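읽는 시간 7분

1/
블록 포장 이야기를 좀 길게 써 보겠습니다. 저는 단지 조경이랑 외부 포장 쪽에서 일하고 있고, 지금은 Zurkthorpe 현장에 나와 있습니다. 건물 얘기는 많아도 바닥 얘기는 별로 없어서 정리해 둡니다. 중간에 끊기면 현장 나간 겁니다.

2/
Zurkthorpe는 주거동이 들어서는 외곽 부지입니다. 보통은 건물이 끝나고 바닥을 까는데, 여기는 진입로와 광장 쪽 포장을 먼저 했습니다. 자재 차량이 다닐 길이 필요했고, 흙길로 버티다가 비 한 번 오고 나서 발주처가 순서를 바꿨습니다.

3/
순서가 바뀌면 좋은 점: 장마철에 차가 안 빠집니다. 나쁜 점: 다 깔아 놓은 바닥 위로 공사 차량이 다닙니다. 준공 전에 한 번은 손을 봐야 한다는 걸 처음부터 견적에 넣었습니다.

4/
블록은 작은 직사각형이고 색은 옅은 붉은 황토색 계열입니다. 회색으로 하자는 의견도 있었습니다. 회색은 콘크리트 건물 옆에 두면 전체가 너무 한 덩어리로 보여서 저는 반대했습니다. 결국 발주처가 샘플을 햇빛 아래 놓고 보더니 붉은 쪽을 골랐습니다.

5/
두께 얘기. 보행로는 60mm로 충분합니다. 차가 올라가는 구간은 그보다 두꺼워야 합니다. 초안에는 전 구간 60mm로 되어 있어서 수정 요청을 넣었고, 답이 오는 데 시간이 좀 걸렸습니다. 지금은 차량 구간만 두꺼운 걸로 바뀌어 있습니다.

6/
패턴은 헤링본입니다. 차가 다니는 곳에서는 거의 고민할 일이 없습니다. 일자로 깔면 바퀴가 밀고 가는 방향으로 줄눈이 벌어집니다. 헤링본은 블록끼리 물려 있어서 제동이나 회전할 때 힘이 분산됩니다.

7/
대신 손이 많이 갑니다. 가장자리마다 블록을 잘라야 하고, 곡선 구간은 자르는 양이 더 늘어납니다. 자투리가 많이 나오니까 자재는 여유 있게 잡아야 합니다. 아껴서 주문했다가 추가분 색이 다르게 들어온 적이 있습니다. 가마가 다르면 색도 다릅니다.

8/
색 차이를 줄이려면 팔레트 여러 개를 동시에 열어서 섞어 깔면 됩니다. 한 팔레트씩 순서대로 쓰면 나중에 멀리서 볼 때 띠가 생깁니다. 가까이서는 잘 안 보입니다. 그래서 작업하는 사람은 모르고 발주처가 먼저 발견합니다.

9/
하부 얘기를 하자면, 블록 포장 하자의 대부분은 블록 문제가 아니라 밑에서 납니다. 원지반 다짐, 쇄석 기층, 모래층. 모래를 두껍게 깔면 수평 잡기가 쉬워서 자꾸 두꺼워지는데, 그러면 나중에 차 바퀴 자리가 꺼집니다.

10/
Eneo에서 다짐 장비를 빌려 씁니다. 지난번 장비는 진동이 약해서 같은 자리를 몇 번씩 다시 지나가야 했습니다. 이번 건 괜찮습니다. 블록 위를 다질 때는 고무판을 꼭 붙입니다. 안 붙이면 모서리가 깨집니다.

11/
줄눈 모래는 마른 것만 씁니다. 젖은 모래는 위에만 얹히고 안으로 안 들어갑니다. 한 번 채우고 다지고, 가라앉으면 또 채웁니다. 며칠 지나서 다시 보면 또 내려가 있습니다. 그때 한 번 더 채워야 끝난 겁니다.

12/
경계석은 포장보다 먼저 들어갑니다. 헤링본이 물려서 버틴다고 해도 가장자리가 안 잡혀 있으면 소용없습니다. 바깥쪽 블록부터 슬슬 밀려나고, 한 줄이 밀리면 안쪽 줄눈까지 벌어집니다.

13/
여기 경계석은 낮은 걸로 했습니다. 도면에는 더 높은 게 있었는데 유모차나 휠체어 생각하면 낮은 쪽이 맞다고 봤습니다. 주차할 때 문이 걸린다는 얘기도 나왔고요. 배수 계산을 다시 해서 냈고 통과됐습니다.

14/
경사. 평평해 보이는 광장도 실제로는 다 기울어져 있습니다. 물이 가야 할 방향이 있으니까요. 여기는 휘어지면서 올라가는 구간이 있어서 까다로웠습니다. 실을 띄워서 잡다가 곡선에서는 실이 별 의미가 없어서 중간중간 말뚝을 더 박았습니다.

15/
경사 맞추는 건 Janaka Wijesinghe 씨가 맡았습니다. 레벨기로 찍고, 긴 자로 다시 확인하고, 마지막에는 물을 부어 봅니다. 물이 고이는 자리가 한 군데 나와서 그 부분은 들어내고 다시 깔았습니다. 반나절 걸렸습니다.

16/
차선 도색 얘기도 많이 물어보셔서 적습니다. 블록 위에 흰 선을 칠하면 아스팔트보다 빨리 흐려집니다. 줄눈에 페인트가 제대로 안 얹히고, 표면이 거칠어서 바퀴에 갈립니다. 흙 묻은 차가 다니면 더 빨리 갑니다.

17/
지금 있는 흰 선도 흐려졌습니다. 다시 칠하자는 얘기가 나왔는데 공사 차량이 계속 다니는 동안은 의미가 없어서 미뤘습니다. 준공 직전에 한 번에 하기로 했습니다.

18/
도색 대신 흰색 블록을 박아서 선을 만드는 방법도 있습니다. 저는 이쪽을 더 좋아합니다. 닳아도 색이 남습니다. 단점은 헤링본 중간에 사선으로 선을 넣으려면 블록을 전부 잘라야 한다는 것. 그리고 나중에 주차 구획을 바꾸고 싶어도 쉽게 못 바꿉니다.

19/
이번에 Nørgaard 쪽 설계안에는 흰 블록이 있었는데 예산 단계에서 빠졌습니다. 구간 길이가 140m라 차액이 꽤 됐습니다. 아쉽지만 이해는 합니다. 그 돈은 나무 쪽으로 갔습니다.

20/
포장 옆에 흙으로 남아 있는 부분이 있습니다. 왜 거기는 안 깔았냐고 묻는 분이 계십니다. 거기는 식재 자리입니다. 관로가 지나가서 나중에 한 번 더 파야 하고, 그다음에 흙을 갈고 심습니다. 지금 흙은 마르고 단단해서 그대로는 못 씁니다.

21/
맨흙 옆 포장은 신경 쓸 게 하나 더 있습니다. 비가 오면 흙이 포장 위로 쓸려 와서 줄눈에 들어갑니다. 줄눈이 흙으로 차면 물이 안 빠지고 풀이 납니다. 그래서 흙 쪽에 임시로 낮은 둑을 쌓거나 비 온 다음 날 쓸어 냅니다. 저희는 쓸었습니다.

22/
청소는 빗자루로 합니다. 고압 세척기를 쓰면 시원하기는 한데 줄눈 모래가 같이 날아갑니다. 입주 후에 관리하시는 분들께도 이건 꼭 문서로 남깁니다. 그래도 누군가는 고압으로 쏩니다. 그러면 모래를 다시 채우면 됩니다.

23/
백화 얘기. 새 블록 표면에 하얗게 뜨는 가루 같은 것인데, 시멘트 성분이 올라오는 겁니다. 하자 아닙니다. 시간 지나면 대부분 없어집니다. 약품으로 급하게 지우다가 색까지 빠진 경우를 봤습니다. 한 해는 두고 보시는 걸 권합니다.

24/
건물 쪽은 아직 골조와 벽체 단계입니다. 콘크리트 뼈대 사이를 벽돌로 채우는 방식이고 창은 안 들어갔습니다. 창 들어가고 외장 붙을 때까지 자재가 계속 오가니까 포장 입장에서는 앞으로가 제일 힘든 시기입니다.

25/
그래서 장비 들어올 때는 합판을 깔아 달라고 요청해 두었습니다. 무거운 것보다 제자리에서 바퀴 돌리는 게 더 나쁩니다. 기사님들께 한 번씩 말씀드리는데 매번 다른 분이 오십니다. 입구에 안내문을 붙였습니다.

26/
보수용 블록은 1000장 따로 빼 두었습니다. 같은 생산분으로요. 나중에 같은 색을 구하려고 하면 단종이거나 톤이 바뀌어 있습니다. 창고 자리 차지한다고 싫어하시는데, 한 번 겪어 보시면 남겨 두게 됩니다.

27/
깨진 블록 한 장 교체하는 법도 적어 둡니다. 일자 드라이버 두 개를 양쪽 줄눈에 넣고 흔들면서 들어 올립니다. 모래가 꽉 차 있으면 안 나옵니다. 그럴 땐 줄눈 모래를 먼저 긁어냅니다. 망치로 깨서 빼는 건 마지막 방법입니다. 옆 장이 같이 나갑니다.

28/
예전 Grisdale 현장에서는 아스팔트였습니다. 시공은 훨씬 빨랐습니다. 그런데 관로 보수한다고 한 번 잘라 낸 자국이 끝까지 남았습니다. 블록은 들어냈다가 도로 깔면 표시가 거의 안 납니다. 땅 밑에 손댈 일이 남은 단지라면 블록이 편합니다.

29/
여름에 걸어 보면 차이도 있습니다. 검은 아스팔트보다 밝은 블록이 덜 뜨겁습니다. 다만 그늘이 없으면 눈이 부십니다. 나무가 있는 쪽은 괜찮은데 가운데가 넓게 트여 있어서 여기에 뭘 좀 세우자고 건의한 상태입니다. 답은 아직입니다.

30/
남은 일: 관로 쪽 굴착, 식재, 줄눈 보충, 도색. 9월에 식재 들어가면 그때 다시 올리겠습니다. 질문은 댓글로 주시면 저녁에 답합니다. 단가 질문은 지역마다 달라서 답을 못 드립니다.

댓글

마당넓은집: 집 마당에 헤링본으로 깔려고 하는데 차 한 대면 60mm도 괜찮을까요?
└ 글쓴이: 차가 올라가면 더 두꺼운 걸로 하세요. 기층도 같이 보셔야 합니다.

돌쟁이78: 줄눈 모래 며칠 뒤에 다시 채우라는 거 진짜 중요합니다. 다들 한 번 하고 철수해요.

연두: 저희 아파트가 매년 고압 세척하는데 블록이 흔들리는 이유가 있었네요. 관리사무소에 보여 드려도 되나요?
└ 글쓴이: 네, 그러셔도 됩니다.

관련 글
- 경계석 높이 정할 때 확인하는 것들
- 비 온 다음 날 현장에서 보는 곳
- Grisdale 아스팔트 보수 기록
- 팔레트 섞어 깔기, 색 띠 안 생기게
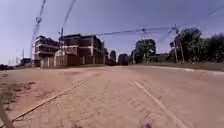
Zurkthorpe 진입부 블록 포장과 흰 선. 왼쪽 뒤로 공사 중인 건물 두 동.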